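Fiction > Short stories > Two wheels

The Last Unarmont

My uncle had wanted an Unarmont for as long as I had been alive, and probably a good deal longer, so when the dealer over in Lerkov telephoned one evening in December to say he had one on the floor — a real one, the 158, in the dark red — my uncle put the phone down very gently and went out to stand in the yard without his coat.

They had only built 155 of them at the Guerra works before the money ran out, and most of those had gone abroad to people who kept them under sheets. He knew all this by heart. He could tell you which carburetor it had and what was wrong with it, and he would, if you let him, all the way through supper and into the dishes.

We drove over the next morning, the two of us and the dog, 56 miles with the heater stuck on full and the windows down to make up for it. He talked the whole way there. He talked about the exhaust note, and about the summer he had heard one go past him on the Roltia road when he was nineteen (he never saw the rider's face, just the back of a leather jacket and then the dust), and how he'd sat down on a wall afterward and eaten his sandwiches and decided things.

The dealer was a kind man with a cold. He rolled it out into the daylight for us and then went off to find his handkerchief, and took his time over it, bless him.

My uncle walked around it 3 times. He put his hand flat on the tank. Then he asked me, in a perfectly ordinary voice, whether I thought it looked small.

I said maybe it did, a little.

"It was bigger on the road," he said.
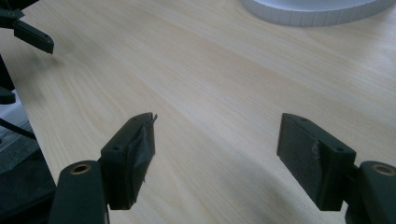
The pale tabletop, with the grain running across it.

He bought it anyway, of course. We brought it home under a borrowed tarp, and my aunt came out in her slippers and said well, there it is, and went back in to put the potatoes on. He sat at the table with the papers spread out in front of him until they were ready, reading every page, even the ones about the warranty that had run out before I was born.

In the spring he took me out on the back of it, as far as the Roltia road. There was a boy by the wall there, and my uncle opened her up a little as we went by.

Last updated: December

We use cookies to remember your reading preferences. By continuing to browse our stories you agree to our cookie policy.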